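Clirnitz cell

The Clirnitz cell is a two-arm garment handling station built by Ciron, used for picking up and folding clothes. Setup takes roughly 40 minutes. Arms homed first, then grippers zeroed, then wrist cameras. Fleece is the usual test cloth, thick enough to show a weak pinch.

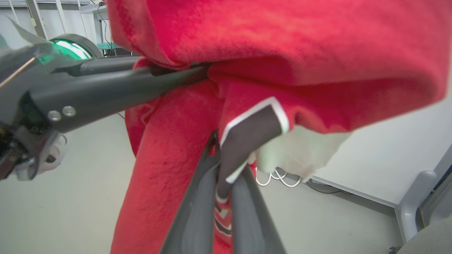
How often are the finger pads changed?
Every 6 weeks, or sooner if cloth starts slipping during the lift test.

Pads come from Prustis, older Desjardins ones fit but need a shim. Lint is the main fault. Brush out the finger joints daily, re-zero afterwards. Bolts on the gripper plate get checked in April, along with the cabels.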